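Packing Bench Project: Report for Module 2
Group Pinent

Where we worked

Our course asks every group to spend a fortnight looking at one ordinary job and then write about it as if it mattered. Most groups picked cafés. We were given the outgoing parcels bench at Perkura, a small firm in Vurkport that sends household bits and pieces to people who could probably have walked to the shop for them. The question we set ourselves in April was modest: where does the time go between a bag arriving at the bench and leaving it?

We expected the answer to be "in the packing". The packing is quick. What eats the time is finding the label, turning the bag so the label faces up, and then flattening whatever part of the bag has decided to stand up again. A cardboard box has a top. A plastic bag has opinions.

We timed 88 parcels over the fortnight. Chang-ho Hwang held the stopwatch and I held the clipboard, an arrangement that lasted until the clipboard was needed for something else.
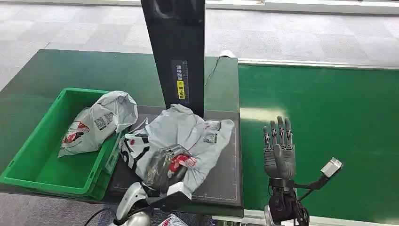 Noman Dhanial

The bench itself is green, and so is the crate, a brighter and more cheerful sort of green. The bags are white plastic. The dark grey mat with its grid and rulers is where each parcel is scanned, and the tall black column at the back has a small yellow sticker in Chinese that tells you to put the shipping label facing upward. Chang-ho translated it for me on the first morning. I then put my first bag down the wrong way, so I can report that the sticker is clear and the fault was mine.

What we found

Tied bags were easier to deal with than open ones. A knot gives you something to hold, and it keeps the handles from spreading over the mat and covering the print you want to read. Bags left open, with the goods only pushed in at the mouth, needed smoothing down before anything else could be done, and the slowest parcels in our notes were nearly all of this kind.

Shiny wrapping was the other nuisance. More than once I mistook the product's own label for the shipping one and turned the whole parcel over to suit it.

What we would change

We suggested to Sales, who for historical reasons look after the bench, that bags be tied before they reach the mat. They said this was already the rule. We have put it in as a recommendation anyway.

Our second suggestion was to turn the crate so its long side runs along the bench. We tried this for one afternoon and it made no difference that the stopwatch could detect, though I felt better about it.

The full timings are in Appendix 2, along with a page of Chang-ho's handwriting that I have typed out as far as I was able.

Submitted November 14, 2025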